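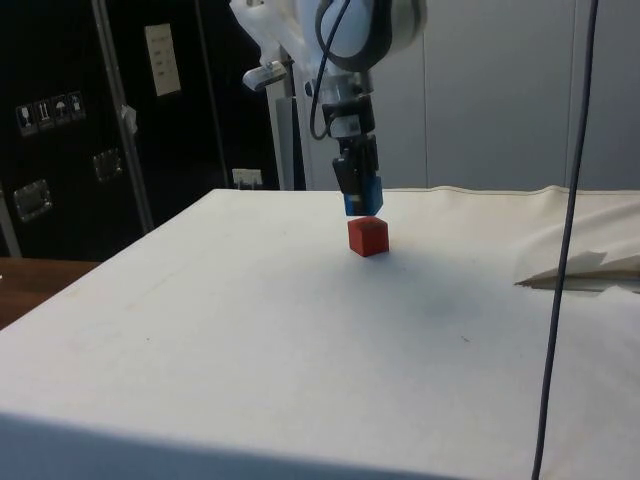
Ticket 2281: Shared calendar invites arriving an hour early for half the office
Status: Resolved (pending complaints)
Priority: Medium, raised to High, lowered to Medium, raised to High again by the same person
Assigned to: Kittipong Nilsuwan
Affected: Hinby office, Proko calendar sync, meeting room panels

Initial report
Monday 9:05 am. Reception reports that the 10 o'clock stand-up showed as 9 o'clock on the Natine room panel and as 10 o'clock on everyone's laptops. Half the team had turned up an hour early and was sitting in there looking wronged. The other half was at home having toast.

9:20 am
Asked the reporter to restart the panel. Panel restarted. Panel now shows 9 o'clock with more confidence.

9:45 am
Checked the time zone on the panel. Correct. Checked the time zone on the mail server. Correct. Checked the time zone on the reporter's laptop, which was set to Lisbon. Reporter says it has always been Lisbon and she likes it that way. Left it alone.

10:30 am
Compared two invites side by side. The ones created before daylight saving kicked in are fine. Anything edited afterwards goes out an hour early, but only if the person editing is in the Prasertsri group. That group was made for a catering contract and has been collecting members ever since, like a drawer collects batteries.

11:10 am
Vendor support contacted. Vendor asked whether we had tried restarting the panel.

11:40 am
Found it, or found something. The Proko connector keeps its own copy of the daylight saving rules, separate from the server's, and ours was last refreshed before the changeover. Recurring meetings are stored with the rule attached, so they behave. An edited meeting gets rewritten using the connector's copy and goes out wrong. The Prasertsri group is the only one still routed through the old connector. Everyone else was moved over in November and has been smug about it since.

12:15 pm
Tried forcing a refresh of the rules file. Connector reports "refresh complete" and carries on using the old file. Log shows it wrote the new one to a folder it doesn't read from. Copied the file across by hand.

12:50 pm
Test invite created for 3 pm. Arrived as 3 pm. Edited it to 3:30. Arrived as 3:30. Edited it back, in case it was only being polite. Still correct.

1:30 pm
Ran the resync over the affected mailboxes. 1,039 calendar entries rewritten, 37 skipped. The skipped ones have no organiser, because the organisers have left the company. Most are lunches.

Side issue, same ticket because the requester refuses to open another
The Hinby page on the intranet is also an hour out in its "last updated" line. Same rules file, separate copy. Replaced.
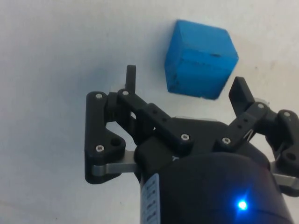 Blue cube, white tabletop.

3:00 pm
User reports meeting reminders now arriving twice. The first is the old reminder, still queued from before the fix. The second is the right one. Told him to dismiss the first. He asked how he would know which was first. Offered that it would be the one that arrived before the other.

3:40 pm
Queue flushed. Reminders back to one each. Room panel restarted a final time at the vendor's request, with no effect on anything.

Outstanding
Move the Prasertsri group to the new connector before the clocks change again. Needs sign-off from the group's owner, who is one of the people who left.
5 meetings double-booked in Natine by users who had already fixed their own invites by typing in the wrong time on purpose. They have been emailed. They will need to sort it out among themselves.
Laptop remains in Lisbon.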